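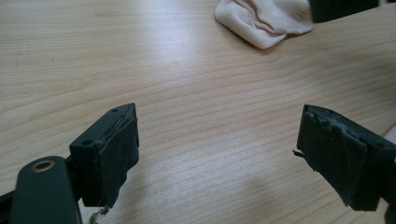 Does a Jacket Really Cost Two Dollars a Wear?
Tolera Nigatu
Introductory Microeconomics, term project, Hemcombe College

1. The claim

Flatano, the clothing chain with a branch in the Pilbridge centre, had a sign in its window for most of October. It showed a wool jacket priced at $210 and underneath, in much larger type, "Only $2 a wear". The salesperson I asked said customers find this a helpful way to think about price. I'm sure they do. I am less sure it helps the customer.

My question for this project was whether "cost per wear" means anything in economic terms, or whether it is a way of making a big number look like a small one.

2. The arithmetic

To get from $210 to $2 you need 105 wears. The sign doesn't mention this. If you wear the jacket once a week through the colder half of the year, you will be at it for four years before you reach the advertised figure. If you stop after one winter the figure is more like $8. So the "price" on the sign is a forecast about the buyer's behaviour, made by the seller, and the seller has no reason to make a gloomy one.

3. Average and marginal

What Flatano calls cost per wear is an average fixed cost. You pay once and spread the payment over however many times you use the thing. Our textbook does the same with a factory and its output. The trouble starts when the shopper treats the average as though it were a charge they meet each time. Once the jacket is paid for, the $210 is sunk. Wearing it again costs whatever the cleaning costs, plus a little bit of wear on the cloth. Leaving it in the closet doesn't get any of the $210 back either.

I think this is where the slogan does some harm. A classmate told me she keeps wearing a coat she dislikes "to get the cost down". The cost is not going down. It was settled at the till.

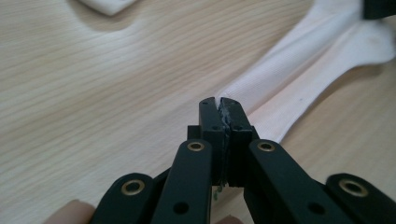
Material is the other half of the argument in the Flatano leaflet, which says better fabric lasts longer and so lowers the cost of each wear. This may be true, but the shopper has no way to check it in the store. Think of a plain length of white fabric like the one lying on the table, with the fingertips closed on it. Looking at it there, I couldn't say how many washes it would stand up to. Neither could most buyers, and when the seller knows more about quality than the buyer does, price starts to stand in for quality whether it deserves to or not. I found no test results in the leaflet and no guarantee that would cover 105 wears. A guarantee of that kind would have changed my mind, as it would cost the company money if the claim were wrong.

4. A small log

I asked six people in my tutorial group to write down every time they wore their most recent clothing purchase over the month. Ms. Nic Aodha, our tutor, pointed out that people who know they are keeping a log will probably wear the item more than usual, and she's right. Even so, only one of them got to 10 wears, and that was a pair of work pants.

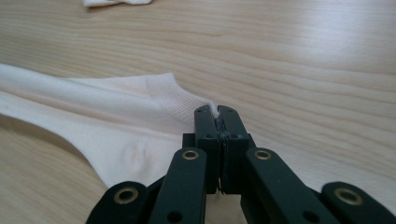 The rest fell short of that, and the dressier the item was, the less it left the house. I don't want to lean on this too hard. It is a tiny group, all students, and one month says little about a winter jacket. But it does suggest the 105 needs defending by whoever is using it.

5. What the sign leaves out

Paying $210 today is different from paying $2 on 105 separate days. The money is gone at the start and can't be used for anything else in the meantime. Someone carrying a credit card balance would also be paying interest on it, and none of that shows up in the division.

There is also the cheaper jacket. Cost per wear only tells you something when two items are compared using the same number of wears, and if you do that and both last, the cheaper one always wins. The expensive jacket needs to outlast the other or be worn more often. Flatano assumes it will.

6. Findings

The sum on the sign is correct if you accept the number behind it, and I found no grounds for accepting it. I would like to have tracked the same items over a full year. I also wrote to Flatano's head office to ask where the figure came from and had no reply by the Wednesday this was due.

Hemcombe College Economics | Student Projects | Contact the department | © Hemcombe College | Back to top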